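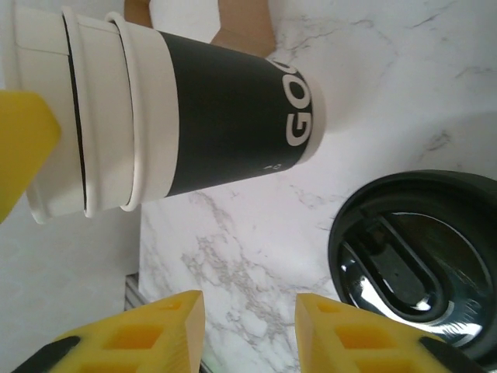 Cup pose, wrist cams, September

Gistik still thinks a cup on its side is an upright cup having a bad day. Trained on 2,622 crops, 194 of them sideways, so fair enough. Plukero plans a grasp on whatever it gets told.

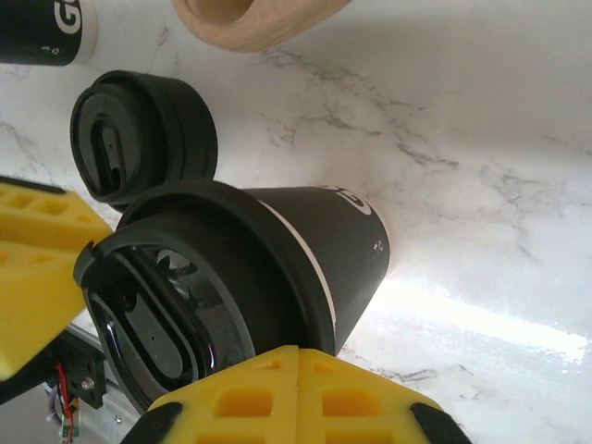

Wrist view, cup on its side, lid end lower left.

Moved the axis fit ahead of the lid detector. Wubshet now logs both arms on one clock,

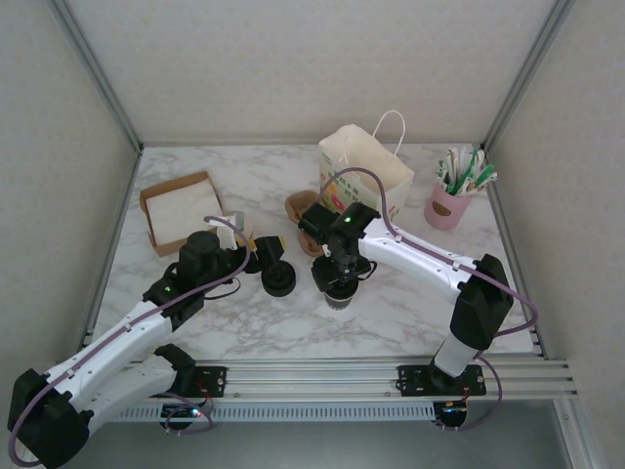
and replay no longer drifts. Timeout stays at 100 ms. Next: loose lids.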